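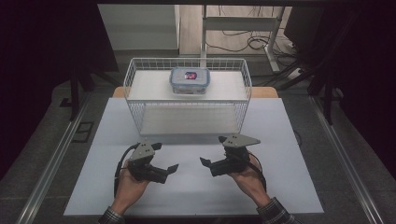
Ifeoma Edet asked if we could settle the finger question today instead of carrying it over a third time. General agreement. Meeting started late, room change, Tuesday, remote people on by phone.

Handheld gripper trials – minutes
Chair: Ifeoma Edet
Notes: me again. Corrections by reply please

1. Last minutes
Accepted. One fix: the cable clips were ordered from Oscombe, not Adeleke. Action on spare batteries is closed. Action on the shared calibration sheet is NOT closed, see item 7.

2. Basket task, where we are
101 runs recorded with the Harel fingers, wire basket and lidded container. Two-handed, one gripper each side. Of those, 16 thrown out, mostly for tracking loss when one gripper passes behind the other. Rest are usable but nobody has gone through the second half properly yet.

Mendness fingers: not enough runs to say anything. Agreed we don't quote a success rate for them until the counts match. Whoever put a percentage on the shared slide, please take it off.

Operators find the container okay to get hold of across the short side. Long side is too wide to be comfortable and people start cheating with the wrist. Discussion of whether cheating with the wrist is bad. Left open – the arm can do it too, just slower.

Wire basket is staying as the standard fixture. It was proposed to swap it for a solid-sided one as the grid is hard on the depth estimate. Voted down, the grid is half the point.

3. Cameras on the grippers
Long item, keeping it short.

Fast moves smear badly. Worst at the reach, when the operator hurries in toward something thin and see-through, and then the frames we care about most are the ones we can't label. Exposure is on auto for everything so far. Suggestion to lock it short and put up with a darker picture. Second suggestion to add light over the table. Objection: more light means harder shadows across the white top, and the Adeleke controller already mis-triggers its contact flag on shadow edges (not proven, one person's impression, should be checked).

Agreed: lock exposure first, leave the lights alone, compare. One change at a time this time please.

Also asked, can we just tell operators to slow down. Tried in the spring. They slow down for ten minutes then don't.
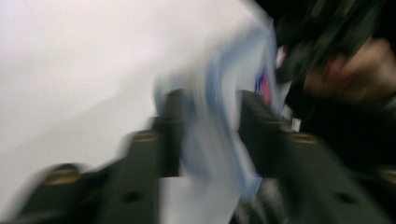
4. Finger pads

Harel pads: good grip on the plastic lids, very forgiving if you come in crooked. But the soft facing wears. Edges on the worst pair are frayed and have gone gray, and we can't tell yet if that changes the grip or only looks bad. Nobody logged when that pair was fitted. From now on write the fitting date on masking tape inside the handle.

Mendness pads: firmer, thinner. Operators split on them. Nice for pinching the wire of the basket, slippy on lids. Changing them over takes one screw fewer per finger, which everybody liked more than I expected.

Proposal was to run worn Harel against new Harel before we do any more Harel against Mendness, otherwise we are comparing old with new and calling it a brand difference. Agreed, should of been done first.
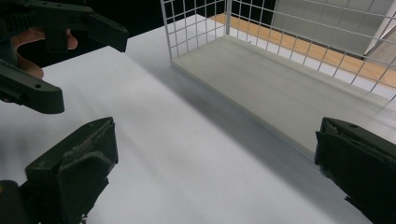 The worn pair stays in service for that and does not get swapped out halfway, even if it gets annoying. If the facing comes off completely, stop, note the run number, keep the piece in a bag. Empty-basket runs first so the operators are only placing and sliding the basket itself, then container runs. Same operator for both sets or it's worthless.

Short argument about glue for refacing pads in house. Parked. Smell was an issue last time.

5. Arm side
Oscombe arm is mounted but homing fails on roughly every cold start. Supplier wants logs, logs are sent, waiting. Until then replay is by simulation only, and simulation has no idea about soft pads so don't read much into it.

Adeleke controller: new firmware is on the test unit only. Do not update the other one. Gripper width now reads in millimeters where the old one gave raw counts, so any script which divides by 1055 will give nonsense. Scripts folder has a fixed version, old one still there by mistake, will be removed today.

Question whether we want 2 controllers running different firmware at all. Not really, but we keep one old till the pad comparison is finished.

6. Bench rules
Open the fingers fully before each start, both sides, over clear table. Half of the odd width readings come from people starting with a gripper part closed. Hold the pose until the beep and only then move. Route cables down along the forearm, not across the palm.

Basket goes back the same way round each time unless the run sheet says otherwise. It has been creeping toward the corner over the day and the views from the left and right gripper no longer match between sessions. Tape marks suggested, tape marks will show in the video, small pencil marks then. 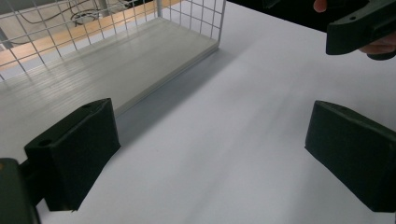

One of the remote people wondered if the start position should be fixed by a jig and not by eye, at least for the comparison sets. Would cost a few seconds a run. Mixed feelings. Ifeoma Edet was for it, bench crew against, said the policy ought to cope with some scatter at the start. Compromise: jig for worn vs new pads, by eye for everything else.

7. Calibration sheet
Still three versions going around. Newest is the one with the camera offset column. Delete the others from your own folders, not only the shared one.

8. AOB
Sleeve buttons caught on a cable, roll them up or wear something plain.
Mendness have offered a second set of fingers on loan til November. Accept, sign nothing about publishing.
Chairs in the capture area – out.

Actions
Lock exposure on both gripper cameras, repeat short set – bench crew
Worn vs new Harel, empty basket then container – bench crew, same operator
Make start jig – Ifeoma Edet
Check contact flag against shadow edges – controller people
Remove old width script – today, me
Chase Oscombe on homing logs – Ifeoma Edet
Pencil marks for basket – whoever is in first

Next meeting same time, old room if it's free.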